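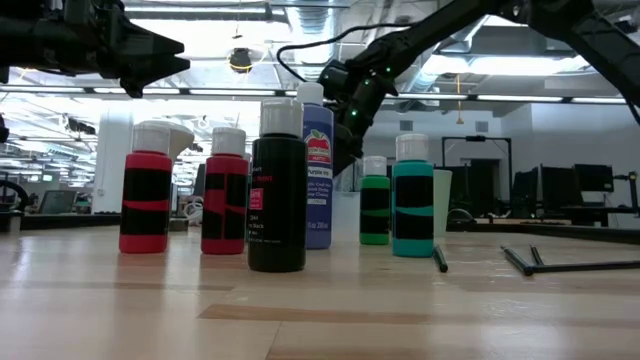
Chapter 4
Small Bottles, Big Choices: Getting Started with Craft Paint

When I taught my first evening class in Zollitz, I showed up with 55 colors. I'd spent a whole weekend sorting them by name (so many names!) and I was very proud of myself. By the end of the night my students had used maybe a handful, and most of the good stuff on their paper came from mixing. I went home and put the rest in a drawer, and I've taught with a short row of bottles ever since.

So let's start this chapter with a short row too. A couple of reds, a black, a purple, a green and a teal will keep you busy for weeks. You'll notice there are 2 reds on my table, one darker than the other, and yes, you really do want both. Red is the color people fight with the most. Add black to a bright red and it can go muddy on you in a hurry, so I like having a deeper one ready to go.

Then there's purple. You can mix your own, of course, and we'll do that in Exercise 4.2, but I have a soft spot for a bottled purple with a flowery name. My old teacher, Vija Grigaitė, thought the names were silly. She would peel off the labels and write "cold" or "warm" on a strip of tape. Try it if you find yourself painting the name instead of the color - I've done it, and my irises looked awful.

Before you open anything, stand your bottles up on the table where you can reach them without dragging a sleeve through your work. Keep the one you'll use most in front. Have a cup within reach, and something to wipe your brush on. Then take a scrap of heavy paper and make one stripe of each color straight from the bottle, nothing added. Let the stripes dry all the way. Acrylics usually dry a bit darker than they look wet, and you'll want to see that for yourself before you try to match anything.

Write the color next to each stripe in pencil and tape the scrap inside the cover of this book. I still have mine from July 2000, with a coffee ring on it, and I still look at it.

In this chapter you will
make a stripe card for every paint you own
darken a color without killing it
mix a purple and compare it with one from a bottle
paint the Custcombe gate from page 55 using only 4 colors

4.1 What Black Does to Everything Else

Squeeze out a dot of black, smaller than you think you need. Smaller than that!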